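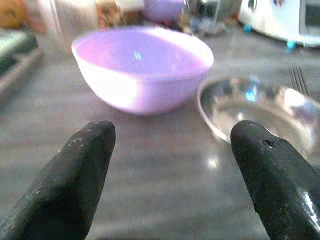 3.2 Small tables and shared surfaces

In the homes we visited in January, the kitchen table was seldom used for eating only. Helmy calls such a surface a "waiting place", where things stay between two tasks, and we keep her term. Up to 100 objects per kitchen were noted in our list, and bowls were the group most often moved.

A second, lighter table was common in small kitchens. It takes what the main table cannot hold – a drink, a phone, one spoon.

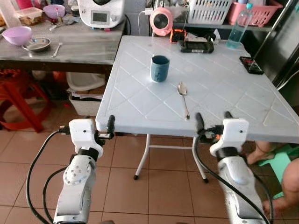

Figure 2. Folding table with cup and spoon, next to the main table.

The main table keeps the food and the larger tools. Bread, a cutting board and an appliance can share one surface with bowls, and the floor below it serves for storage also.
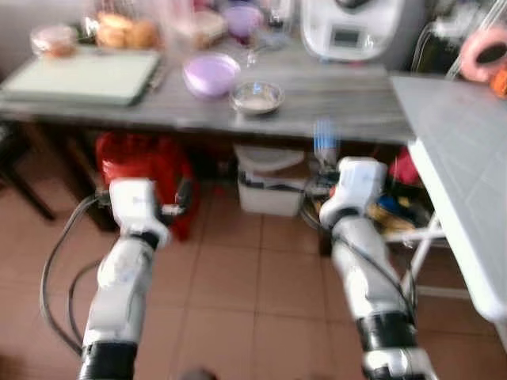
3.3 Coding of the objects

Each object received one of 5 codes, according to its use in the meal. Bowls were coded separately from their lids.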